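# Can a robot tidy your bedroom yet?

Short answer: no. Put your socks away.

The longer answer is more interesting, and it starts with the socks.

Think about what you do when you pick one up off the floor. You spot it, even if it's half under the bed and the same colour as the carpet. You know it's a sock and not the cat. You reach down, pinch it just hard enough, and carry it to the drawer while thinking about lunch. Your brain has been practising this sort of thing since you were a baby dropping porridge on people.

A robot has to be taught every bit of it. It needs a way of seeing, usually a camera. It needs to work out where the thing is and how far away. Then it has to move its arm to that exact spot, close its fingers (the engineers call the whole hand a **gripper**) and squeeze. Squeeze too little and the thing falls. Squeeze too much and you have found a new way to make crisps.

So robots begin where you began, with blocks.
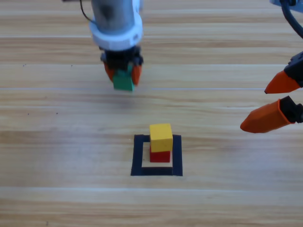
*A green block in the gripper, with yellow and red already stacked inside the tape square. The second arm has its fingers open.*

Stacking looks like a baby's game, but it has most of a chore packed inside it. Putting plates in a cupboard is stacking. So is putting tins on a shop shelf. If a block is set down a little crooked, the next one has to cope with that, and so does the one after. You would nudge it straight without noticing. A robot has to notice.

Blocks are also very polite. They have flat sides, they keep their shape, and if you drop one it doesn't go everywhere. Now compare that with what lives in your house:

- **A T-shirt** is a different shape every time you look at it.
- **A wet glass** is slippery, and see-through, which is plain unfair on a camera.
- **A banana** bruises.
- **A little brother** moves the thing you were about to pick up.

## What about shops and factories?

Robots do better there, mainly because people have tidied up for them first. At the Kaczorowski biscuit factory in Brultley, one robot arm puts tins into boxes. Every tin is the same size and arrives in the same place, facing the same way. The arm can do 1,000 of them before lunch, and it doesn't even get lunch.

Ask it to find one tin at the back of your kitchen cupboard, behind the lentils, and it would be stuck.

Genowefa Domański looks after the arm. "It's brilliant at its one job," she told us. "Last April somebody loaded the tins upside down and it packed them all upside down, very neatly."

## So when do I get one?

You may have a robot vacuum cleaner at home already. It's good at floors, and very good at getting wedged under the sofa. A robot that could do the floor, the washing-up *and* the laundry in any old house is much harder to make, and the people building them don't agree on how long it will take.

## Try being a robot

You need 6 blocks and a friend.

1. Put on a pair of thick oven gloves.
2. Close one eye.
3. Build a tower, but only move when your friend tells you to: "left", "down", "squeeze".

Swap over when the tower falls down. Then go and find those socks.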